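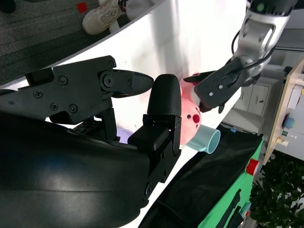 Where the internship program stands
2019-12-31

Hi Roxana Toma here, with the year-end report on the Munteanu internship grant. I know you've got a stack of these to get through, so I'll start with the part you asked for -- the students.

We placed 10 students this term, up from eight in the spring. Most are business or communications majors, and two are finishing degrees they put on hold years ago to work full time (they've been a joy, and they keep the rest of us on schedule). Jaken took four, Terkurow took four and Motport took the last two. Motport wants more next year, but I'd like to see them name a regular supervisor first. Their two interns got passed around a lot in the first month and I spent too many afternoons on the phone about it.

Hours and money

The students logged 2,208 paid hours between them. All the stipends have gone out except one, which is held up by a wrong mailing address and should clear in January. Travel came in over what I'd planned. Bus passes went up and I hadn't left any room for that, so I moved $40 over from printing to cover the gap.

What didn't go so well

The resume workshop was a flop! I put it right before finals and hardly anybody came. I'm moving it to the second week of term and bringing in a couple of past interns to help run it.

Exit interviews are about half done. I'll send you the notes in one batch -- they're long, and a few need names taken out before I share them.

Coming up

Applications for spring are open now. I still need your okay on the new mentor agreement before I can send it to Jaken, so if you could look at page two when you're back in the office, I'd be grateful.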